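How to Run a Hands-On Gripper Demo at Your Open Day

We ran our first open day at the Drustodeck workshop in October, and I learned more from it than from months of quiet lab work. If you're planning one, this is how I'd set up the hand-held gripper station, which was the one people kept coming back to.

Start with one simple task. I like tidying a chair: pick up a book, put it on a table, then deal with whatever cloth is lying around. Everybody already knows how to do it with their own hands, so they notice right away how different it feels with two fingers on each side.

Next, get your visitor fitted out. One gripper in each hand, cables out of the way, sleeves pushed up if they're long. Check that the marker cubes under the jaws aren't covered by fingers or cuffs – people love to grab things by the wrong part! Then let them open and close the grippers in the air for 30 seconds before they go near anything.

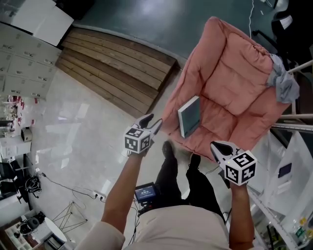

Both grippers raised in front of the pink armchair, with the book still on the seat.

Now the actual pickup. Ask them to come at the book slowly, with one gripper on the near edge and the other ready to help. Thin books are tricky on soft cushions, so tell them to press the cushion down a little and slide a finger underneath. I give everyone 3 tries and then swap, or the line gets way too long.

Save the cloth for last. It bunches up and flops and is a lot more fun to watch (kids are weirdly good at it). Have them pinch a corner, lift, and find a second corner with the other hand. Folding it is extra credit.

Between visitors, put the book and cloth back, but don't fuss over the exact spot. A bit of variety is good, both for the recordings and for the people who watched the last turn and think they've got it all figured out.

We saved 259 runs that day, and I still had a few to label when I wrote this up.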